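Sullwood visitor pass to cover the town's museums and harbour walks

12/11/2022

Visitors to Sullwood will be able to see the town's museums, castle gardens and harbour walks on a single ticket from December. The Sullwood Pass goes on sale at the tourist office on Castle Street and at the railway station kiosk, and is valid for three days from first use.

The pass covers the Town Museum, the Lozano Gallery, the Maritime House and the castle gardens. It also includes one guided walk, with a choice of the old harbour or the upper town. Holders travel free on the number 60 bus, which links the station with the seafront.

"People have been asking us for this for years," said Marlies Baumgartner, head of visitor services at Sullwood Tourism. "At the moment you queue and pay at each door. With the pass you pay once, and you can go back to the same museum the next day if you didn't finish."

The Town Museum has reopened its ground floor after building work. The new display follows the salt trade from the 1600s to the closure of the last pans, and has 100 objects that have not been shown before. The Lozano Gallery keeps its collection of coastal paintings on the first floor and will run drawing mornings for children during the school holidays.

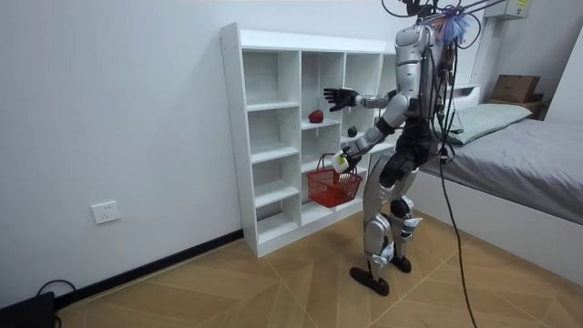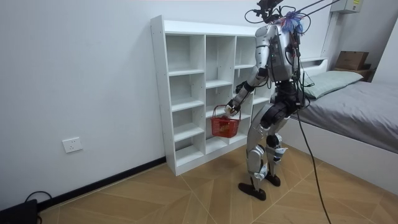

A humanoid robot at a white cubby shelf.

Guided walks leave from the fountain in Lostodine Square at 11am and 2pm. The harbour walk takes an hour and a half and is mostly flat – the upper town route has steps and is not suitable for pushchairs. Both are led in English, with a German walk on the first Sunday-free public holiday of each season by arrangement with the tourist office.

Nazar Zinchenko, who manages the Maritime House, said winter was a good time to come. "We had 700 visitors in one day last summer and it was hard to get near the ship models. In December you can take your time, and the café has the stove lit."

The Sosano ferry is not part of the pass, but holders can buy a return crossing at the group rate on production of their ticket. Crossings depend on the weather and passengers should check at the quay before travelling.

The museums close at 4pm in winter and the castle gardens close at dusk. Passes cannot be refunded once they have been used.

Ends

Press enquiries: Sullwood Tourism, Castle Street, Sullwood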